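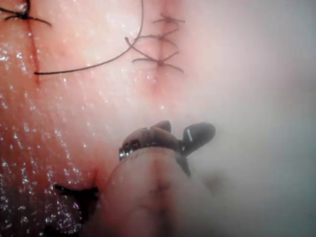 Suturing Practice Project - Final Report
Zoriana Maksymiv
Group: Zoriana Maksymiv, Danylo Moroz, Yaroslav Stasiv
Supervisor: Torunn Myklebust

I picked this project because I can't sew. My grandmother tried to teach me, and I still staple my hems. So when Torunn put up the list of topics at Cirnthorpe and one of them was interrupted stitches, I signed up before I could talk myself out of it (and dragged Danylo and Yaroslav along with me!).

What we wanted to find out

Our question was pretty simple: what makes a row of interrupted stitches look tidy? An interrupted stitch is one where every stitch gets its own knot, so if one lets go the others can still hold. A running stitch is quicker, but it's all one thread. We wanted to look at spacing, at how the knots sit on the line, and at how long the tails are.

How we went about it

We started with plain thread on folded felt, just to learn the square knot. Danylo got it on the first afternoon. I kept making granny knots, which look fine until you tug on them and they slide right off. After that we moved on to looking at tissue and going through the steps one at a time - needle in, needle out, pull through, tie, trim.

Yaroslav kept the practice log. By the end it had 32 pages in it, mostly his handwriting and a few coffee rings from me.

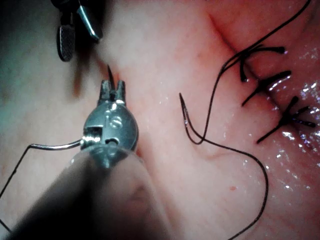
The needle is curved, and that took me the longest to get used to. You can't push it straight like a sewing needle. You have to turn it so it follows its own curve, and the tip should go in as close to a right angle as you can manage. If you come in at a slant you get a shallow bite, and then the edges don't meet properly. Where you hold the needle matters too. Too close to the tip and you run out of needle before it comes through, too far back and it wants to twist on you.

What we noticed

Spacing is the first thing your eye goes to. Three knots evenly spaced along a cut look neat even if the tails go every which way, and mine always did. Danylo's tails were all one length and he was very smug about it.

Thread management was the part none of us had planned for. A long strand loops around and drifts over the stitches you've already tied, and then you pick up the wrong end. We got into the habit of laying the loose thread off to one side before starting the next bite, and that helped a lot.

What went wrong

We trimmed too short in the early rounds and two of the knots came undone. We also didn't write down which thread we used on the first felt pieces, so we left those out of our comparison.

If we did it again

I'd spend more time on the needle angle and less on knots. Halyna Hordiienko read our draft and asked why we never tried different spacing on the same cut, and that's a fair question. Yaroslav wants to pick it up in December, if he can get me to stop making granny knots by then.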